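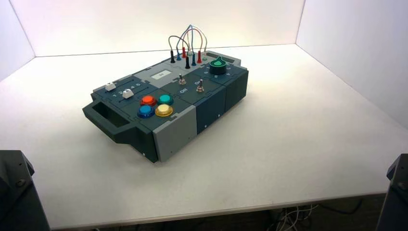

The Sirura control box on the table in Bay Hotel, Burmont.

Assessing the Sirura Box: An Interview with Sena Odoi and Kwame Agbeko

The Burmont center for applied automation has offered shared robot cells to outside companies and college programs for several years. In May it added a new item to its equipment list: the Sirura, a modular box of switches, buttons, sliders and sockets intended for practice and assessment in robotic handling. The box is supplied by Xavier, a small maker of training hardware, and may be booked with a cell or borrowed separately.

Sena Odoi, who manages equipment services at the center, and Kwame Agbeko, the engineer responsible for the cell known as Bay Hotel, agreed to discuss the first period of use.

Ms. Odoi began with the decision to acquire the box. Users of the cells had previously brought their own test objects, and the results were difficult to compare from one group to the next.

"We had one group working with light switches from a hardware store and another with a panel taken out of an old machine," she said. "Both were doing serious work. When they asked us how they compared, we had no answer to give them. A common object was the most modest step we could take."

The two considered several alternatives, including a flat panel that mounts on a wall. Mr. Agbeko favored the Sirura for the range of motions it requires. A slider must be held and moved along a straight track. A toggle needs a small, firm push in the correct direction. The knob calls for a turn of the wrist, and the plug-in connectors call for a good deal of patience.

"The arcade buttons are where everyone starts," Mr. Agbeko said. "They are large, they are brightly colored, and a slightly misplaced press will often still count. I encourage people to begin there and to leave the connectors for later. The wires are thin and they cross one another, and a gripper that approaches from the wrong side will catch a loop."

Asked whether the wiring was a fault in the design, he replied that it was a matter of opinion. Some users have requested shorter leads. He would prefer to keep the present ones, as loose wiring is common in the workplaces for which these systems are intended. Ms. Odoi noted that Xavier has been asked to supply a second set of leads so that users may choose.

The Cell

Bay Hotel is a plain enclosure with white walls and a white table. Mr. Agbeko described the surroundings as a deliberate choice for early trials, in which the colored caps and wires stand out clearly from everything behind them. Groups whose software performs well in the cell are advised to repeat the work against a busier background before drawing conclusions.

He also spoke at some length about the gripper. The fingers now fitted are long and taper toward the tip, with a recessed pocket near the end of each. When closed, the tips meet at a narrow point, a shape he finds well suited to small levers and less well suited to the buttons.

"With a narrow tip you must be accurate," he said. "If you come down on the edge of a domed cap, you can slide off it. A wider pad would forgive that, but a wider pad would have trouble among the connectors. Each group has to decide which difficulty it would like to have."

Users are asked to close the fingers fully and inspect the tips before every booking. Mr. Agbeko considers the check more useful than any entry in the maintenance log, and he carries it out himself when a new group arrives.

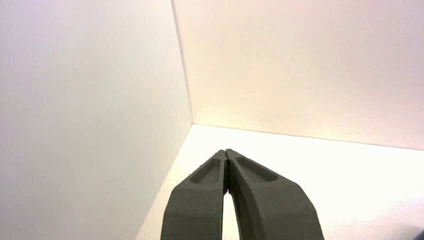 Wear and Maintenance

The center sets its own service interval for the Sirura. Buttons and toggles are inspected after every 2,000 operations, and a section that no longer feels consistent is removed and replaced. The modular construction makes this possible without withdrawing the entire box from use.

"I was doubtful about the seams between the panels," Ms. Odoi said. "My concern was that the blocks would work loose with handling. So far we have had to tighten screws on 2 occasions, and both times it was noticed during a routine check. I would still like Xavier to provide a written guide for this. We produced our own, and it should not have been left to us."

She raised a further reservation concerning the printed markings. The lettering is small, and the numbers around the knob are difficult to read from a distance. Groups that rely on cameras to confirm a dial setting should allow time to adjust their viewing position.

Mr. Agbeko agreed in part. He regards the markings as adequate for a camera carried near the gripper and inadequate for one mounted higher up. He has recommended larger numerals to the maker and has been told that the suggestion is under review.

Booking and Availability

Bay Hotel may be reserved with the Sirura for sessions of up to 8 hours. An introduction to the cell is required for first-time users and is included in the booking. Those who wish to borrow the box alone should apply to Ms. Odoi's office and state which sections they intend to use.

Asked whether she would recommend the box to another center, Ms. Odoi said that she would, provided that the center had someone on staff willing to look after it. Mr. Agbeko's answer was shorter. He has asked for a second one.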